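I had my list of questions on a scrap of paper and had crossed out half of them before Kgomotso Joubert even picked up. She was eating toast. "Go on, I can chew and talk," she said, and she could.

We were on the phone to discuss the Arent, the small phone her company Ruvwood put up for pre-order in July, and what it's like to sell a gadget when you aren't one of the giants. 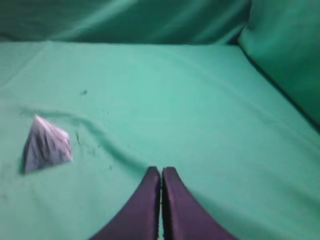
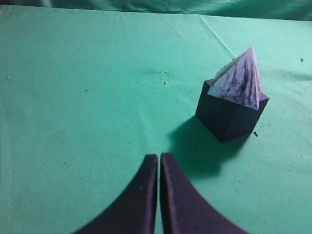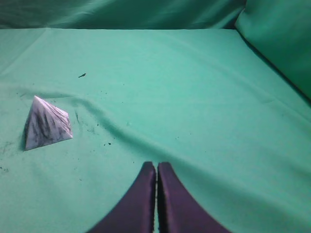 Pale green cloth, with darker fabric behind it.

Issue 40 | October 2, 2020 | Page 12

I should say up front that I ordered an Arent myself, with my own money, and I'm still waiting for it. So I wasn't exactly neutral. I told Kgomotso this in the first minute and she laughed so hard she had to put the toast down.

"Which batch are you?" she asked. Second, I said. "Oh, you're fine. Second batch is fine. It's the third batch people who send me the long emails."

For anyone who missed it, the Arent is a phone with a small screen, a headphone jack and a back you can take off with your thumbnail (remember those?). Ruvwood planned a first run of 2,000. They figured that would last them through the fall. By the end of the first evening they had 1,219 orders, and the shop page had fallen over twice.

"I was in my sister's kitchen," Kgomotso said. "I had the order page open on my laptop and I kept refreshing it, and then it stopped refreshing, and I thought it was her wifi. I went and unplugged her router! Her kids were furious with me. It was our own site that had gone down."

The rest sold overnight. What came next is the part I really wanted to ask her about, since I was one of the people staring at a shipping estimate that kept sliding. First it said three weeks. Then it said five. Then for a couple of days mine didn't say anything at all, just a gray box where the date used to be.

"The gray box was me," she said. "I asked them to take the date off. We'd had a call with Naidoo that morning, they make the battery for us, and they couldn't give me a number I believed. I didn't want to put up another one and have to change it again. In hindsight the gray box scared people more than a bad date would have. I got that wrong."

I liked that she said it so plainly. I've interviewed a fair few phone people over the years and most of them talk about delays the way you'd talk about weather.

So was the shortage planned? I had to ask. Every time a phone sells out in a night, somebody in the comments decides the company held stock back to make a headline. Kgomotso groaned.

"I wish we were that clever. Do you know what it costs to be out of stock when you're our size? We pay for the office whether there are phones on the shelf or not. If I'd had another 2,000 I'd have sold them and gone on vacation."

She did hold a few back, as it happens. There are 100 set aside for repairs and swaps, sitting in boxes at the office, and she won't touch them. "People have offered me silly money. One man wanted to drive over and collect. I said no, and then he asked if he could drive over and just look at one." Did she let him? "I did, yes. He was very nice. He brought pastries."

We got onto the removable back, which I think is the best thing about the phone and which she says was nearly dropped. The early version came off in people's pockets. Pledov, the firm that does the molding, went through round after round of little clips before they landed on one that held, and at one point somebody suggested just gluing it and moving on.

"I went quiet on the call," she said. "I don't go quiet very often - my team knows that's worse than shouting. Next morning there was a new clip drawing in my inbox."

I asked about the camera too, because the spec sheet is modest and the forums have been grumpy about it. She didn't try to sell me on it. "It's an okay camera. It takes a good picture outside and a so-so picture in a dark restaurant. If you want the best camera in the world, buy one of the big phones, they're terrific. I have one in a drawer." She thought about it. "Please write that it's in a drawer."

What she gets excited about is software updates, of all things. Ruvwood has promised five years of them, and I pushed her on that a bit. Five years is a long promise from a company that couldn't keep its shop page up for one evening, I said, and there was a pause, and I thought I'd blown it.

"That's fair," she said. "What I can tell you is that the money for the updates is in its own account and I can't spend it on clips or pastries. Past that you'll have to wait and see. I'd be suspicious too."

The second batch is being packed now, she told me, and the third goes into production once the batteries land. There may be a blue one. She wouldn't say more about the blue one, though I asked three different ways, and the third time she just made a chewing noise, with no toast left that I knew of.

I checked my order again after we hung up. The gray box has gone and there's a date in it now. I've written it on the calendar in pencil.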